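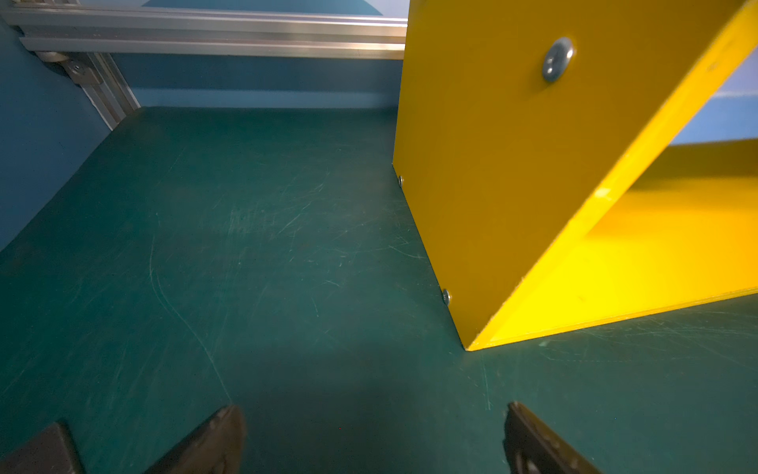
What is Sodeck launching?
A small yellow shelf unit for the things that never had a shelf: toothbrush cases, mostly, and whatever else rolls off the edge of the sink.

6 Dec 2021 - Sodeck today adds the Cendar to its line of storage for children's rooms and family bathrooms. It comes in bright yellow with a blue shelf board, and it goes together with ordinary screws. The screw heads stay in plain sight. Sodeck considered hiding them and decided parents had enough secrets.

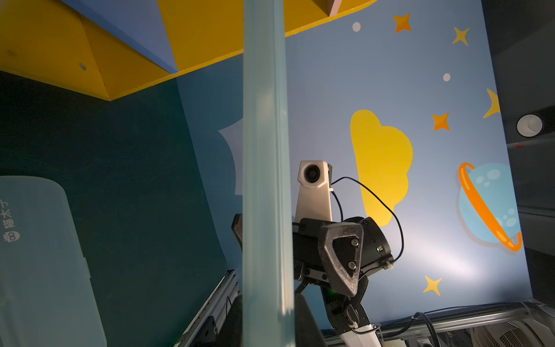 The company asked 400 households in September where their toothbrush cases were kept. The most common answer was a question, usually shouted up the stairs.

"We make a place to put things," says Verena Frei, head of design at Sodeck. "Whether anyone puts them there is between you and your family."

Color helps, Frei adds. A child who owns the pink case will defend it, and a pink case on a blue board is easy to spot from the door.

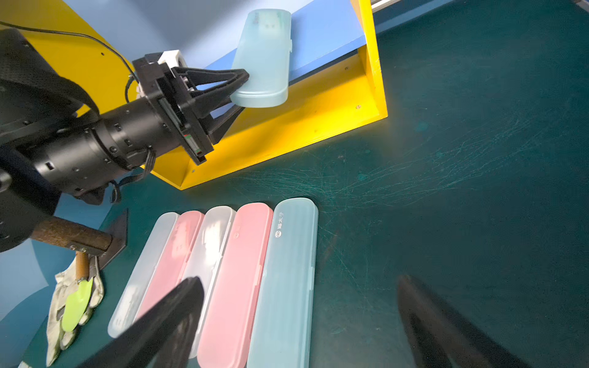

The Cendar takes 30 minutes to put together, or one evening if the screws have been opened over a rug. Spare screws are sold separately, and Sodeck expects to sell plenty.

Orders open today through Sodeck's usual dealers. Press contact: Kekeli Kyei, Sodeck press office.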